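Vidar Lindholm is already talking about footwork before he has sat down. The former flanker, now in his second season as head coach of Pindisus, has a mug of tea in one hand and is using the other to show me where a tackler's lead foot should land. Some of the tea goes on the floor. He keeps going.

"If the foot's close, the shoulder gets there on its own," he says. "If the foot's a yard away you're reaching, and then you're hanging on to a guy's shirt and hoping. I played nine years before anyone told me that!"

It has been quite a spring for Pindisus, a club that finished second from last a year ago and is now one win from the regional final. Only Tilahun, the side everybody in this league measures themselves against, stand in the way. Lindholm watched their last match twice through and says he enjoyed it both times.

"They're wonderful to watch, I mean it. Their ten plays so flat you think he's offside, and then the ball's gone and he's through the gap. I'd pay to see them. I just wish we weren't the ones who had to stop them." 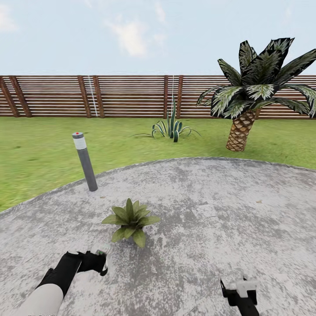

Lindholm's route into coaching was a long one. He retired with a bad knee, moved back in with his parents and got a job selling flooring, and for a while he didn't go near a rugby ground. Then a neighbor's son asked him for help with his passing. "We had a fence with the boards going sideways, and I told him to pick one board and hit it. Left hand, right hand, same board. He got so good that I started calling out a different board while the ball was still in his hands, and he'd adjust. That was the best fun I'd had in two years." The boy brought a teammate, then the teammate brought three more, and by the following July Lindholm was running the under-16s at Corkex.

He stayed there for 5 seasons and still talks about that group with huge affection. Several of them followed him to Pindisus, including both of the current centers, and you can see it in how the team attacks. They pass early. They pass in their own half, which used to get them booed at home, and they pass when they're tired, which is where Lindholm thinks the real gains have come.

"Everyone can throw a nice ball in the first ten minutes," he says. "I want to know what it looks like in the seventy-fifth. So we do our handling at the end of practice, when they hate me."

The conditioning work is built around a 400-meter loop that the players run in pairs, passing all the way. Drop the ball and you both go back to the start. I ask how many laps, and he laughs and tells me to come along and find out. (I did not.)

Defense is the other half of the story. Pindisus made 204 tackles in their quarterfinal against Rimport, a match they won by a point after spending most of the second half on their own line. Lindholm has the number written on a scrap of paper in his wallet, and he gets it out to show me.

"Look at that. And the last one was our hooker, who'd been cramping for twenty minutes, chasing a winger into the corner. He had no business being there. I watched it from the touchline with my hands over my face."
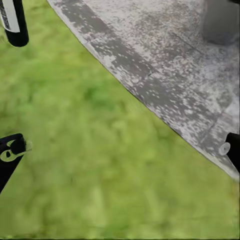
Grass beside the paving.

So what about the semifinal? Tilahun won the league meeting between the two sides by 19 points, and it could easily have been more. Lindholm thinks his team kicked too much that afternoon and gave a brilliant back three the ball in space. He won't say what the plan is this time, though he grins when I suggest they might keep it in hand.

"We'll be brave, put it that way. These players have earned the right to have a real go at it, and if we lose playing like ourselves I'll still drive home happy. Well, not happy. I'll stop for a burger."

Selection has one question mark, with the openside flanker still nursing a sore shoulder. He'll be given until the morning of the match. Everyone else is fit, and Lindholm has told them all to stay away from the ground for two days and sleep.

He has no intention of doing the same. When I leave he is back at his laptop, rewinding a Tilahun lineout and muttering about the jumper's feet.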